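Aatos Vainio has spent most of his working life around gripping tools, first fitting them to packing lines at Salminen and now teaching a machine how to use them. At Zurness he runs the collection work for a project called Billo, a learning system that is supposed to handle small things on a tabletop. I talked to him on 10 July 2018 at the Tokside workshop, where he had been recording since breakfast.

The work is simpler than I expected. A person holds the gripper tool by hand, with a camera fixed to it, and does a job slowly. The recording is saved, the person resets the table and does the job again. Vainio calls each recording an example. That morning's list called for 30 of them before lunch.

"People come in and want to see the robot," he said. "I tell them the robot is at the other end of the building and it's switched off. Most of my week is this, me and a tool and a table."

He went over to the bench to show me how he holds it. The grip takes some getting used to. New people squeeze too hard and their wrists are sore by afternoon, so he has them stop every 20 minutes whether they want to or not.
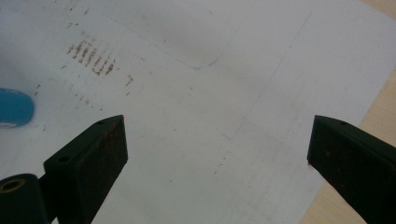 How does he decide that an example is good enough to keep?

"I watch it at normal speed, once. If I can tell what the person was trying to do, and they did it without a long stop in the middle, I keep it. If I have to guess, I throw it out."

He throws out more than his managers would like. In the first batch, recorded last November, there were 228 examples, and he went back through all of them in the spring after Billo picked up a bad habit. It would move toward an object, stop short, and then go in. Vainio traced it to one operator who liked to pause and line things up.

"It was me," he said. "I was the one pausing. I didn't know I did it. I had to learn to reach for a thing the way I'd reach for it at home."

Since then he has tried to have several people record each job. They differ in height, in which hand they prefer and in how patient they are. He keeps a notebook with a page for each of them, mostly about speed. He doesn't correct them much. If somebody comes at an object from an odd angle and picks it up cleanly, that goes in with the rest.

I asked about mistakes. He said he used to delete every fumble, and now he keeps the ones where the person recovers. A dropped piece picked up again is useful to him. A dropped piece that rolls off the table is not.
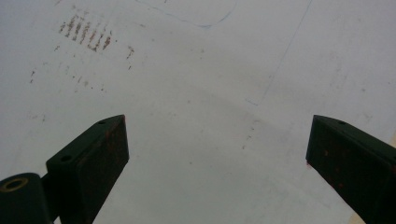

The tables are another thing he has changed his mind about. At Salminen everything was wiped down between shifts, and he brought that rule with him. A colleague talked him out of it. Billo will be used on surfaces where people have worked, she told him, and it should see some of those before it gets there.

"So I stopped wiping," he said. "I clean up what's sticky. The rest can stay."

The next round is another 30 examples with a different job, and he hasn't settled on what it will be. He would like it to be lids. The people who train the system want cloth, and Vainio thinks they are a year too early for that. He expects to lose the argument. He has already put a stack of dish towels on the shelf by the door.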